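Dernevwood Institute of Household Studies
Unit 4: Clearing Shared Surfaces
Handout revised Jun 24, 2025

This unit covers the tidying of tables, desks and cabinet tops in rooms used by more than one person. Students should read the Ostel checklist before the practical session.

Begin with large items. A backpack left on a table takes up the space needed for sorting and should be moved first. Notebooks come next. An open notebook is to be closed only after its owner has been asked – the page may be in use. 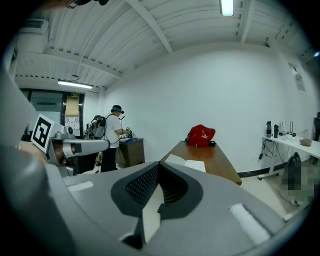
Small items on cabinet tops are handled one at a time and placed in a tray. Bottles standing on a desk may remain there if they are upright and closed. Small devices with antennas are kept together and are not unplugged during the exercise.

Wipe each surface only when it is clear, working from the back edge to the front.

Written work: describe one shared surface before and after clearing, in no more than 281 words. The assignment carries 60 points and is due in September.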